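衣夹去向小记

四月的楼讯照例要登一点生活内容。上一期我写了怎么给阳台排水口除水垢，收到的回应是一片寂静，所以这回换个更重大的题目：衣夹。

事情从公共晾衣房说起。年初管理处统一买了50只衣夹，装在门后的布袋里，谁用谁拿，用完放回。规矩简单到没有人觉得需要写下来，于是也就没有人照做。到上个月底，布袋里剩下的东西是一只断了弹簧的夹子、一枚纽扣，还有一张Drakico超市的小票，金额30元，买的是衣夹。这位邻居显然已经自谋出路，我表示敬意。

夹子去了哪里，大家心里都有数。它们夹着半袋没吃完的薯片，夹着孩子的乐谱，夹着376号信箱那户人家怎么也关不严的窗帘。衣夹大概是家里唯一一种买来做一件事、却被派去做所有别的事的用品，而且从不抱怨，只是某天弹簧一松，把你的袜子送到楼下花坛里去。 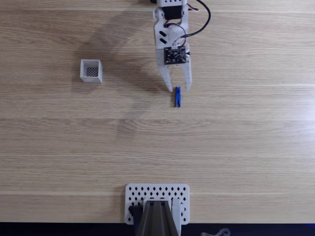
我自己家里也清点了一番良心。蓝色的夹子，凡是出现在餐桌、书桌和冰箱顶上的，一律先假定是公家的，等有人能证明它是私产再说。按这个原则，我归还的比我承认拿过的多，请各位不要追问。

关于选夹子，三楼的Tapio Hirvonen有一套成熟的见解，在电梯里讲过两遍，第二遍电梯已经到了。他的意思是塑料夹怕晒，在南面阳台上挂一个夏天就发脆，一捏一声响；木夹耐晒，但淋了雨会在白衬衫上留印子。他本人用的是Mäkelä牌的不锈钢夹，据说能用到退休。我试了一只，咬合力惊人，现在我有一件毛衣，肩上永久地多出两个小角。

比较实际的几条，抄在下面，爱听不听：

衬衫倒挂，夹下摆，别夹肩膀。
毛衣平铺，跟夹子没有关系。
袜子成双夹，夹袜口，省夹子，也省得日后认亲。
收衣服的时候把夹子一并收走，留在绳上的夹子会积灰，下一位的床单会替你记住这件事。

Florence Ouellet从Florkport搬来之后，提议每户在自家夹子上用指甲油点个记号。主意很好，目前楼里已有三户选了同一种红色，并且各自坚持是自己先用的。关于此事的讨论仍在一楼布告栏进行，字越写越大。

新的夹子已经订了，到货后仍放在门后的布袋里。在那以前，请各位翻一翻薯片袋、乐谱和窗帘，找到的直接放回去就行，晚上八点以前晾衣房都开着门，不登记，不问来历。断了弹簧的那只请不要再还第二次了，我们认得它。

下一期原定谈熨衣板，有意见的请趁早投到762号信箱。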